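# Leinenhemd ist nach dem Waschen total knittrig – wie bügelt ihr das?

**Frage von Inna Semeniuk**

Hallo zusammen! Ich habe mir letzten Sommer meine ersten Leinensachen zugelegt und bin komplett verliebt in den Stoff. So luftig, und er wird mit jeder Wäsche weicher! Nur beim Bügeln verzweifle ich. Wenn das Hemd von der Leine kommt, ist es bretthart, und ich kann mit dem Eisen dreimal über dieselbe Falte fahren, ohne dass sich viel tut.
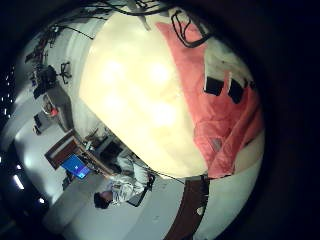
Ich wasche bei 40 Grad und schleudere ganz normal, also mit 1200 Umdrehungen. Weichspüler nehme ich keinen. Mein Bügeleisen ist ein älteres von Stetsiuk, Dampf hat es, aber viel kommt da nicht mehr raus. Liegt es am Eisen oder an mir? Und muss die Knopfleiste von links oder von rechts gebügelt werden? Im Dezember habe ich mir dort schon einen kleinen Glanzfleck eingefangen, bei einem dunkelblauen Teil natürlich.

---

**Antwort von Larysa Sirko** (hilfreichste Antwort, 47 Stimmen)

Willkommen im Leinenclub! Das Eisen ist wahrscheinlich unschuldig. Leinen will feucht gebügelt werden, richtig feucht – wenn es erst einmal knochentrocken ist, hilft auch der beste Dampf nur halb. Ich mache es so:

1. Höchstens 600 Umdrehungen schleudern, Trommel nur halb voll.
2. Sofort rausholen, kräftig ausschlagen, auf einen breiten Bügel hängen und Kragen und Leiste mit den Fingern glattziehen.
3. Abnehmen, solange es sich noch kühl anfühlt. Verpasst? Mit der Sprühflasche einnebeln, einrollen und 24 Minuten liegen lassen.
4. Eisen auf drei Punkte, falls das Etikett das erlaubt. Bei Mischgewebe lieber zwei.

Vor dem Bügeln lege ich das Hemd einmal ganz flach auf den Tisch und streiche es mit der Hand aus. Das spart so viel Arbeit! 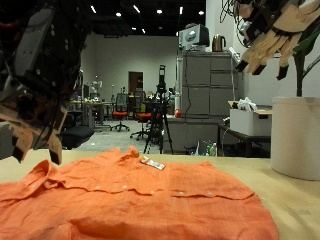

*Orangefarbenes Hemd, Vorderseite nach oben, leicht zerknittert*

Reihenfolge bei mir: Kragen, Passe, Manschetten, Ärmel, dann die Vorderteile und zum Schluss der Rücken. Die Knopfleiste kommt von links dran, mit einem gefalteten Frotteehandtuch darunter. Die Knöpfe sinken ins Handtuch ein und du kommst wunderbar glatt drüber. Dunkles Leinen bügle ich grundsätzlich auf links, dann glänzt auch nichts.

Gegen den Glanzfleck: ein Tuch in Wasser mit einem Schuss hellem Essig tauchen, auswringen, auflegen, kurz andampfen, mit einer weichen Bürste gegen den Strich. Ist bei mir fast immer weggegangen.

---

**Antwort von Kyrylo Boiko**

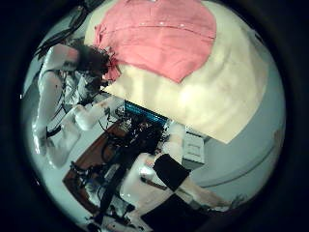 *Kassel, Montag, 2. März 2020*

Ich bügle Leinen gar nicht mehr!! Nass auf den Bügel, fertig. Die Knitter gehören dazu, das ist doch gerade das Schöne. Fürs Büro ziehe ich einen Pullover drüber und dann sieht man eh nur den Kragen.

---

**Antwort von Lev Kravets**

Larysa hat das Wichtigste gesagt, ich ergänze nur ein paar Sachen. Falls dein Eisen kaum noch dampft, entkalke es, bevor du ein neues kaufst. Bei meinem Wurumar kam danach wieder Dampf wie am ersten Tag, ich war völlig begeistert! Unbedingt in die Anleitung schauen, nicht jedes Gerät verträgt Zitronensäure.
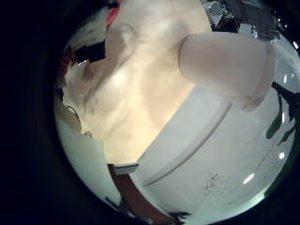 Und zum Thema bretthart: Trockne mal im Schatten statt in der prallen Sonne und nimm etwas weniger Waschpulver. Bei hartem Wasser bleibt sonst gern was in den Fasern hängen. Ein Extraspülgang hat bei meinen Geschirrtüchern enorm viel gebracht, bei Hemden genauso.

Stärke würde ich bei Leinen weglassen, höchstens am Kragen ein bisschen.

> **Kommentar von Inna Semeniuk:** Danke euch!! Das mit dem Handtuch unter der Leiste ist ja genial. Entkalkt habe ich das Eisen noch nie … mache ich am Wochenende. @Larysa, geht das Einrollen auch über Nacht?

> **Kommentar von Larysa Sirko:** Lieber nicht, feuchter Stoff kann muffig werden. Ein paar Stunden in einer Tüte im Kühlschrank gehen aber prima.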